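Magazine > Workshop & Tools > Tried It

A Week on the Pelkonen Plan
December issue
By Shobha Pai

I should say up front that I am not a robot person. I write about kitchens, mostly, and the last machine I got excited about made waffles. So when my editor asked if I'd go try a robot arm rental service (rental! like a carpet cleaner!) I said yes before I'd thought about it, and then spent the whole drive to Morndale worrying that I'd break something worth more than my car.

The service is called the Pelkonen Plan, and it's run by a small outfit named Dalovard. You pay by the week, they set up an arm and a gripper at a table in their building, and you get the run of it plus a login for their teaching software, Fluvurier. You can take the whole kit home on the longer plan, but I have a cat and a very small apartment, so the table in Morndale it was.

Setup took me 70 minutes. The brochure says you'll be moving things by lunch, and I was, if you eat lunch late. Most of that time went to the software, where you have to name every position you save, and I'd named mine things like "there" and "other there" before I understood that I'd have to find them again. Use real names! I went back and redid the lot.

The job I picked was the one Dalovard gives to beginners: pick up a small thing, put it on a plate. I figured I'd have it in an hour and could move on to something fancier, like setting a place for dinner. Ha.

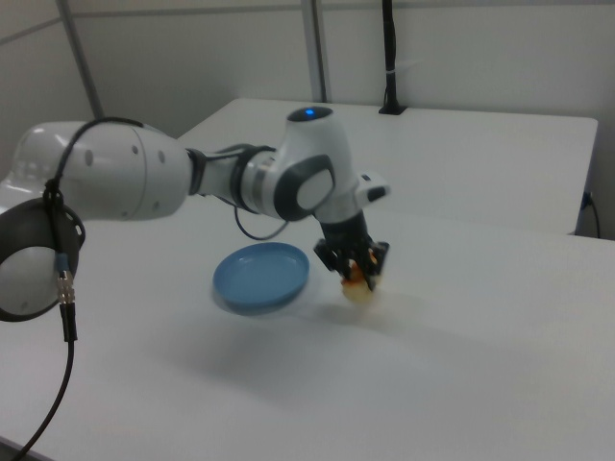 Picking up was the easy half. You guide the arm where you want it, save the spot, close the gripper, save that too, and Fluvurier strings it all together into one motion. The plate was where I came unstuck. I kept letting go too high, and things bounce. Then I overcorrected and let go too low, and the arm stopped dead and sent a polite message to my screen asking me to check for contact. It did that to me 5 times in one afternoon and the wording never got any less polite.

What got me through was a setting called "soft approach," which slows the last stretch of any downward move. It's buried 2 menus deep, and I only found it because I was looking for a way to turn the chime off. I'd put it right on the front page if it were me. (The chime, by the way, can't be turned off on the basic plan. I asked.)

Now for the grumbles. The help pages read like they were written for people who already know the answer, and when you search for "drop" you get nothing, because they call it "release." Saved routines don't carry over if you let your week lapse, which feels stingy. And I would have loved a printed card by the table with the basic commands on it, so I wasn't forever flipping between windows.

But I kept coming back early from my coffee breaks, which tells you something. There's a real thrill the first time it does the whole move by itself and you're standing there with your hands in your pockets! I ran it again just to watch. Then I moved the plate a little to see if it would notice, and it didn't, and I had to go back in and teach it the new spot.

If you run a small shop and you're wondering whether an arm could take over some dull bit of packing, a week here is a decent way to find out before you spend real money. If you're just curious, like me, see if you can split the week with a friend. I've already asked Dalovard what they'd charge for a second one, and this time I'm bringing my own spoons.

Contact the magazine | All rights reserved | Back to top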